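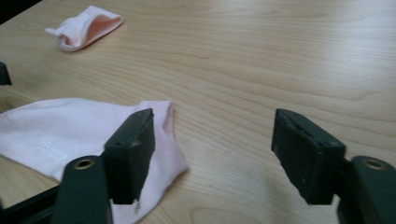
*Pink sock on the sorting table, Wednesday.*

**Unmatched items: proposed change to the holding period**

**n_keogh (moderator)**
Members of the Curkura clothing exchange are asked to comment on a proposed change to Section 4 of the house rules. At present, single socks, gloves and mittens are held until the end of the season. The proposal would reduce this to three weeks, after which items would go to textile recycling. The April intake came to 600 pieces, and 126 of those were unmatched singles. Storage is limited, and the shelving is shared with the coat collection.
— Niamh Keogh

**gurier**
I wish to record an objection. Families often return the second sock a month or more later, when it is found behind a dryer. Three weeks is too short for children's sizes in particular.

**statance**
With respect to the previous poster, the sign-in sheets do not support that. I reviewed the winter sheets and found very few late returns. The bins, on the other hand, were full by the second week.

**gurier**
The sheets record drop-offs only. A parent who takes a match out of the bin does not sign for it.

**statance**
That is a fair point, and I withdraw the word "few." I still favor the shorter period for adult sizes.

**yook**
Would it be acceptable to divide the rule? Adult singles three weeks, children's singles until the end of the season. Also, please note that wool should be kept apart from cotton. The recycler returned nearly a whole bag last time.

**mconneely**
I support the division proposed by yook. The text would need to define "children's" by shoe size, as the labels are seldom legible.
— Mairéad Conneely

**n_keogh (moderator)**
Noted. A revised Section 4 will be posted for comment. Gloves remain under the current rule until then.

**gurier**
And mittens?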